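グリクモント文化事業社について

ホーム > 会社案内 > 当社について

株式会社グリクモント文化事業社は、音楽、舞踊、朗読その他の舞台表現に携わる方々に、発表の場と、そこに至るまでの実務上の支援を提供する会社です。自社で運営する小ホール「クラメン」を拠点に、公募型の公演、季節の市、貸館事業、ならびに外部会場における催事の企画・制作を行っております。

当社の前身は、地域の演奏団体が共同で設けた練習場の管理組織でした。練習の場は確保できても人前で演奏する機会が得られない、という利用団体からの相談が重なったことを受け、練習場の一角に簡易な舞台を設け、定期的な発表会を開くようになりました。その後、管理組織を会社に改め、現在の建物に移転し、専用のホールを備えるに至っております。

社名の変更や移転を経た後も、出演者を経歴によって選別しないという方針は維持しております。音楽大学の在学生、長く活動を続けてこられた民謡の会、勤務のかたわら作曲をされる方などが、同じ申込書により、同じ条件で出演されています。

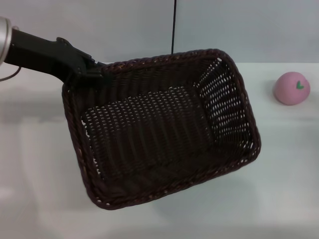

事業の内容

公募公演「ガジの夕べ」
出演者を広く募り、一晩の番組として構成する公演です。弾き語り、室内楽、舞踊、語り、奇術など、分野は問いません。未発表の作品、制作の途中にある作品での申込みも受け付けております。演奏時間は申込み時の希望をもとに調整し、出演順は当社の制作担当が全体の構成を考慮して決定いたします。出演順に関する事前のご要望には、移動や衣装替え等のやむを得ない事情がある場合を除き、お応えしておりません。

ご来場料は、前売り、当日とも500円です。出演者から参加料はいただいておりません。ただし、特殊な機材の持込み、ピアノの追加調律など、通常の範囲を超える費用が生じる場合には、事前に見積りを提示し、ご了承をいただいたうえで実費をご負担いただきます。

季節の市「グルネント」
ロビーおよび前庭を会場とし、服飾、生活雑貨、焼菓子、飲料等の作り手が出店する催しです。会場内には小舞台を設け、開催時間中は演奏や踊りを随時ご覧いただけます。出店は、ご自身で制作または調理された品を扱う方に限らせていただいており、仕入れ品のみの販売はお断りしております。

例年、12月の開催は出店のお申込みが最も多く、区画の数を上回った場合は抽選としております。抽選にあたっては、過去の出店回数による優遇は設けておりません。飲食物を扱われる方には、所定の許可を証する書類の写しを、申込み時に提出していただきます。

貸館
ホール、練習室、控室を、公演、稽古、録音、講習会等のご利用に供しております。営利、非営利を問わずお申込みいただけますが、料金の区分が異なりますので、利用案内をご確認ください。ホールの客席数は、可動席を含めて100席です。舞踊公演等で舞台を広く取られる場合は、前列の席を撤去するため、客席数がこれを下回ります。

企画・制作の受託
商店街の催事、企業の周年行事、学校の芸術鑑賞会等について、出演者の選定、進行台本の作成、音響および照明の手配、当日の運営を承っております。会場の下見と初回のお打合せには費用をいただいておりません。遠方の場合の交通費につきましては、別途ご相談いたします。

ホール「クラメン」の特色

クラメンは、客席と舞台の距離が近いことを前提に設計されたホールです。残響は控えめに抑えられており、言葉を伴う演目に適しています。一方、合唱や弦楽合奏においては響きの不足を感じられることがあるため、舞台後方に反射板を立て、演目に応じて角度を調整しております。反射板の設置は利用料金に含まれますが、転換の時間を要しますので、公演の途中で着脱される場合は進行表に必ずご記入ください。

音響設備は、2018年2月の改修で卓およびモニター系統を更新いたしました。改修に際しては、利用団体に対して聞取りを行い、舞台上で自分の音が聞き取りにくいという指摘の多かった下手側の返しを重点的に見直しております。照明設備の更新は見送り、従来の器具を整備のうえ継続して使用しています。

舞台床は踊りの利用に配慮した構造です。金属製の打鋲を備えた靴を使用される場合は、専用の敷板をお貸しいたしますので、事前にお申し出ください。敷板の数には限りがあり、舞台全面を覆うことはできません。

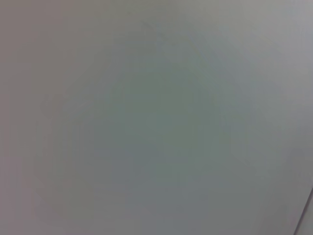

改修後に出演された方からは、以前は共演者の手元を見て拍を合わせていたが、今は音を聴いて合わせられるようになった、との感想が寄せられました。その一方で、客席後方では低音が弱く感じられるとのご意見もあり、現在はスピーカーの向きを催しごとに調整することで対応しております。恒久的な対策については、今後の設備計画の中で検討を進めてまいります。

出演者への支援

舞台に立つことが初めての方には、公演に先立って説明の機会を設けております。入退場の経路、マイクの扱い、持込み音源の形式、衣装替えの場所等をご案内し、希望される方には実際の舞台上で立ち位置を確認していただきます。説明への参加は任意ですが、伴奏音源を使用される方には、必ずご参加いただくようお願いしております。

ご自身で公演を主催しようとされる方のためには、制作相談の窓口を開いております。相談の内容は、予算の立て方、楽曲の使用手続き、広報物の作成時期、受付の人員配置など多岐にわたります。ご相談は一つの公演につき3回まで無料でお受けし、その後は受託契約への移行、またはご自身での制作の継続をお選びいただきます。契約への移行を前提とした窓口ではありませんので、他の会場で開催される公演についてもご利用いただけます。

また、出演の記録として、公演の録音を希望者にお渡ししています。録音は客席上方の固定マイクによる簡易なものであり、商業的な利用を想定した品質ではありません。他の出演者の演目が含まれる音源の公開は、ご遠慮いただいております。

運営の体制

日常の業務は、制作、舞台技術、館務の各部門が分担しています。制作部門は公募の受付と番組の構成を、舞台技術部門は音響、照明および舞台進行を、館務部門は貸館の受付と建物の維持を所管しております。公演の当日には、登録制の会場係が受付と客席案内にあたります。

登録者は現在46名で、出演経験のある方、舞台技術を学んでいる方が多く含まれます。会場係には所定の謝金をお支払いし、初めて業務に就く前には、避難誘導と車椅子席のご案内に関する講習を受けていただいております。

年に一度、利用団体および出店者を招いた意見交換の会を開き、料金、開館時間、申込み手続き等についてのご意見を伺っています。議事の要旨は館内の掲示板に掲出し、当社の回答を併せて公表しております。

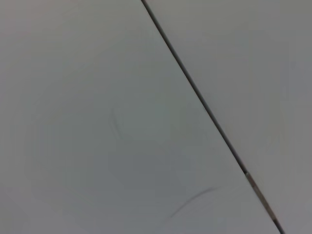 申込書が手書きでしか出せないのは不便だ、という発言が直近の会でありました。当社はこれを受け、公募公演および市の申込みについて、電子メールによる提出を認めることといたしました。貸館につきましては、使用区分の確認のため、引き続き窓口での受付としております。

近隣の皆様との関係

当ホールは住宅に隣接しております。搬入口での大きな話し声、終演後の前庭での滞留、路上での積卸しは、かねてより近隣の皆様からご指摘をいただいている事項です。主催者の皆様には、利用許可書に添付する注意事項を関係者全員に周知していただくようお願いしております。注意事項に反する行為が繰り返された場合には、以後のご利用をお断りすることがあります。

市の開催時には、前庭の小舞台における打楽器および拡声装置の使用を制限しております。該当する演目はロビー内での実施となりますので、申込み時に編成を正確にお知らせください。

近隣にお住まいの方には、公募公演の最終稽古を無料で公開しております。公開の日程は、そのつど掲示板にてお知らせいたします。稽古の性質上、演目の中断や順序の変更がありますことをご了承ください。

個人情報および肖像の取扱い

申込書にご記入いただいた氏名、連絡先等は、出演および利用に関する連絡、ならびに当社の催しのご案内にのみ使用いたします。ご案内を希望されない方は、申込書の該当欄にその旨をご記入ください。

公演中の撮影は、出演者全員の承諾が得られた演目に限り認めております。撮影の可否は演目ごとに舞台袖の表示板でお知らせしますので、会場係の指示に従ってください。承諾は公演当日まで撤回することができ、撤回の理由を伺うことはありません。

お問合せ

公募公演への出演、市への出店に関するお問合せは制作部門まで、ホールおよび練習室のご利用に関するお問合せは館務部門までお寄せください。舞台図面と備付け機材の一覧は、館務部門の窓口で配布しております。見学をご希望の場合は、公演および稽古の状況によりご案内できないことがありますので、あらかじめご連絡くださいますようお願い申し上げます。

関連する項目
利用案内
公募公演 出演者募集要項
季節の市 出店規約
交通案内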